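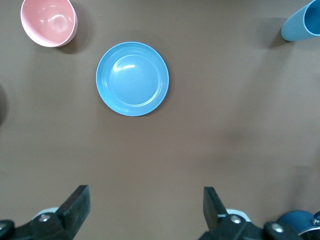
Color and Place at the Table: Choosing Tableware for Shared Dining Rooms
Speaker notes, Westeck Residential Services staff day, September 5, 2018
Speaker: Lemlem Abdella, Dining Services

Opening

Good morning, and thank you to Sioned Dafis for the introduction. My remarks today concern a small part of the dining service: the bowl, the plate and the cup that are set in front of each resident, and the surface on which they stand. The talk takes 20 minutes and there will be time for questions at the end.

Please hold questions about purchasing until the final section. The order forms are in the folder at the back of the room.

[Pause. Confirm that the rear microphone is working.]

Background

Until last year, all of our houses used white tableware on white or cream tablecloths. The arrangement was inherited and had never been reviewed. In February, the dining team at Vimen House reported that several residents were leaving food at the edges of their plates and reaching past their cups. The team asked whether a change in color might help.

Quyên Mạch, who manages Vimen House, agreed to a limited change. The tablecloths were removed and the brown tabletops were left bare. Colored pieces replaced the white ones at lunch and dinner. Breakfast was left as it was, so that staff could compare the two.

I would ask you to treat what follows as the experience of one house. We did not run a formal study and I will not present it as one.

Contrast with the surface

The first principle is contrast between the dish and the table. A light blue plate on a brown table has an edge that can be found easily. The eye does not have to search for the rim, and neither does the hand.

A pale dish on a pale cloth gives very little help, particularly in the evening. Colleagues who set tables under good kitchen lighting may not notice this. I recommend that you sit down in a resident's chair at the hour of the meal and look at the setting from there.

The color of the table itself deserves attention. A brown top with a matte surface works well under pale pink and light blue. Where a house has dark tables, most light colors will serve. Where the tables are white or light gray, a stronger color will be needed, and the pale blue plate is a poor choice.

[Ask for a show of hands: which houses have light tables?]

Contrast between pieces

The second principle is that the pieces should be told apart from one another. At Vimen House the bowl is pink, the plate is light blue, and the cup is a somewhat deeper blue. The bowl is the easiest to name. Staff can say "the soup is in the pink bowl" and be understood at once.

The plate and the cup are closer in color. Junhao Yu raised this at our planning meeting and asked whether the cup should be yellow. We kept the blue cup for the time being. The shapes are quite different, and the residents had not confused them. Other houses may reach a different decision, and I would support it.

We advise against a full set in one color. It looks orderly on the shelf, but it removes a useful cue.

Color and food

The dish must also contrast with what is served on it. Light blue is a practical color for a plate, as very few foods are blue. Rice, potatoes, chicken, fish and pasta all stand out on it reasonably well.

The pink bowl requires more thought. Tomato soup and oatmeal are both easy to see in it. Strawberry yogurt is not. The kitchen at Vimen House now serves the yogurt in a different dish – a minor adjustment, made at the suggestion of the cook, Italo Vitale.

Gloss and reflection

A glossy dish reflects the lights above it. On a shiny plate the reflection appears as a bright streak, and on the inside of a bowl it can form a pale spot. Some residents will try to scoop up a bright spot or wipe it away. Others will leave the food beside it.

There are two remedies. The first is to choose a satin or matte finish when new pieces are bought. The second, which costs nothing, is to move the table or the setting a little so that the light does not fall directly into the dish. We have found the second sufficient in most rooms.

The tabletop should have a matte surface wherever possible. Polished tops reflect windows as well as lamps, and the outline of the dish is lost in the glare.

Placement

The third principle is consistent placement. The plate goes at the center of the setting, the bowl to the upper left, and the cup to the upper right. This order should be followed at every seat and at every meal, unless the resident's care plan says otherwise.

A clear gap should be left between the plate and the cup. A cup placed against the rim of the plate is easily knocked over by a sleeve or the back of a hand. Open table on that side also gives the resident somewhere to rest a hand.

Residents who use only the left hand should have the cup on the left. Please record this on the seating card so that relief staff set the place correctly.

[If time is short, omit the next section and refer to the handout.]

Rims and edges

A plate with a broad rim and a recessed center keeps food where it can be reached. The raised ring between the two parts gives the fork or spoon something to push against. It is a modest feature and should not be confused with a proper plate guard, which remains available on request from the therapy team.

Purchasing

We have approved two suppliers, Gruletti and Visser. Both sell single pieces as well as sets, and I ask that you order singly at first. Begin with one table. Roughly six places will be enough to show whether the colors suit the room.

Before ordering, please borrow the sample box from my office. Place the pieces on your own tables and leave them there through dinner. Catalog colors are not reliable, and two houses have already returned plates that looked quite different under their dining room lights.

Old white tableware should be kept for events. It should not be mixed with the colored pieces at daily meals.

Questions

[Invite Quyên Mạch to join for this part. Likely questions: dishwasher temperature, replacement of chipped pieces, whether families may bring a favorite cup. On the last point, the answer is yes, provided the cup is labeled and goes in its usual place at the setting.]

[Collect the sign-in sheet before the break. The next session begins in Room 22.]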